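Kamura Bottle Notes
A small data card on blue plastic bottles, their caps, and what people say about refilling them
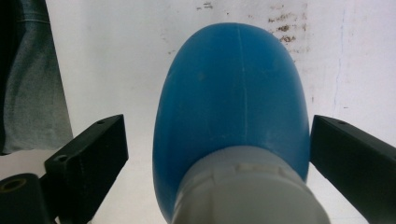
Can you tell from the colour of a bottle what plastic it's made of?

Colour tells you next to nothing. Pigment goes into all sorts of plastics, and two bottles of the same blue can behave quite differently in a hot wash. Look for the moulded code, and if there isn't one, write "unknown". We would much sooner have an honest blank than a guess.

What's in the notes

One plain text table, one row per bottle, 70 rows. Bottles came from kitchens, laundries and one garage in Dumerbridge. Every row has a body colour, a cap or collar colour, a wear note and a free comment. Most rows also have a capacity in mL. The largest is 1000 and the smallest was a travel size that probably shouldn't have been let in.

Columns

id – a number, no meaning beyond that
body_colour – everyday colour words only, so "blue" and "dark blue" but no paint-chart names
cap_colour – same rule
seam – yes, no, can't tell
wear – none, scuffed, scratched, cracked
capacity_ml – from the label if there was one, otherwise left empty
claim – anything the label promised, copied word for word
comment – whatever the person filling in the row felt like saying

About the seam column

A faint pale line running down the body is easy to write up as a scratch, and a scratch is just as easy to write up as a seam. Tsion Woldemariam and Dalibor Polák filled in the same rows separately and disagreed on 11 of them. Those rows are marked "can't tell" and will stay that way. Please don't send us corrections based on a photo.

About the claim column

Treat it as a record of advertising. "Lasts for years" turns up a lot. We have no way of checking it, and neither, I suspect, did whoever wrote it. The Ketilsson labels are the worst offenders for this, with Ramico not far behind. Neither gives a test method on the label.

Scuffs are a separate headache. Several people who helped were convinced a scuffed bottle is an old bottle. I'm not. A bottle that rides around in a bucket of pegs for a week can look worse than one that's sat on a shelf since the kids were small. There's no age column for exactly this reason, so please don't build one out of the wear notes.

Known problems

Capacity is missing for almost 5 rows in every ten of the laundry bottles, where the labels had soaked off.
"White" covers everything from bright white to greyish. Bontu Fikre wanted to split it and was outvoted.
Caps get swapped between bottles. The cap listed is the one that was on at the time, whether it belonged there or not.

Use

Fine for sorting exercises and for arguing over category names. I wouldn't use it to decide what goes in the recycling.

Compiled by Sumeya Asfaw. Table checked by Wubit Wolde. Last edited 20 April 2018.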